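Home | List index | Search the archive | Subscribe | Help

Re: Was the Rellico open day worth the drive?

Hi all,

Sorry for the slow answer, I meant to write this up the same evening and then fell asleep on the couch with my shoes on. The question was:

> Did anybody from the list make it out to the Rellico open day in Wetden? I saw the
> flyer but couldn't get away from work. I'm mostly curious about the kitchen
> demo, because the flyer said "household tasks" and that can mean anything.
> Was there a real arm doing things or was it all on a screen? And is it worth
> going to the next one? It's a long haul from here and I'd want to see
> something more than a slide show.

I went! It was a 89 mile drive for me, so I know what you mean about the long haul. Short answer is yes, I'd go again, but you should know before you set out that the kitchen part is all simulation. They were upfront about it on the sign by the door, so no complaints from me, though I did hear a bit of grumbling in the coffee line.

The building is the old Skyrme bottling plant, past the rail yard (ignore the first gate, it's locked, go on to the second one). They had set out 400 chairs in the main hall for the welcome talk and I don't think they needed all of them, but it was a good crowd, with lots of families. The welcome talk was fine. It ran long. If you go next time I'd skip it and head straight for the side rooms, where you can get right up to the screens and ask things before the lines form.

The kitchen demo was in the second side room, 32 people to a session. You sit at long tables and the presenter runs a white arm through chores in a rendered kitchen, and it's a fancy kitchen too - marble counter, dark cabinets, way nicer than mine. They call the software Utent. It runs the same chore over and over with small changes, so the kitchen might have a different layout or the food might be in another spot, and then they look at which runs went wrong and why. The presenter said they had done 722 runs of that one kitchen setup in the past month, and she was pretty open that plenty of those were failures. I liked that! I've been to enough of these things where you only get to see the perfect run.

What I didn't expect was how much talk there would be about refrigerators. I figured picking things up would be the hard part, but we spent most of our session on doors and drawers. An open door takes up a lot of room, and the arm has to fold itself in beside it without bumping into the shelves. Then you've got door bins sticking out, and glass shelves, which are a pain in real life because cameras don't see clear things very well. One man asked why they don't just leave the door off and got a good laugh, but the answer was serious - they want it to cope with the kitchens people already have.

My kid asked if the arm ever gets hungry. The presenter said no, but that she did, and it was nearly noon.

The handout pages came with a couple of views from the kitchen demo, and I'm putting them in for those of you who couldn't come:

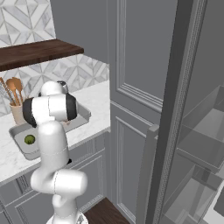

The arm over the basin on the counter, and then the arm down by the fridge drawer:

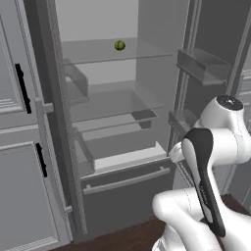
Reading time: 4 minutes

I keep going back to the fridge one. There's a little green thing sitting all by itself on the top shelf (a lime? I'm going with lime) while the gripper is way down at the edge of the drawer, and that gives you some idea of the reach they were talking about. In the counter one you can't see the fingers at all, the arm is in its own way. I asked about that and it's a real headache for them too. If your only view is from the wrong side, you can't tell what the hand is up to, so they like to have more than one angle.

Things I'd have liked more of: time with the presenter, for one. Each session was half an hour and ours could easily have gone double. Also there was no real arm in that room to compare with. They do have one in the lobby, but it was switched off behind a rope when I was there, and the person at the desk said it would be running in the afternoon. We had to leave at 1:30, so if anybody stayed and saw it move, please write in, I'd love to hear.

Practical stuff. Parking is free but the lot is gravel and full of holes, so take it slow. The coffee was decent and the sandwiches were gone early, so bring lunch if you have kids along. The side rooms are cold - bring a sweater. You sign up for the demo sessions on paper at the front desk, and the morning ones fill up first.

They said the next open day would be in October, same place. I've got room for two more in my car if anyone near me wants to split the gas. Write to me off list.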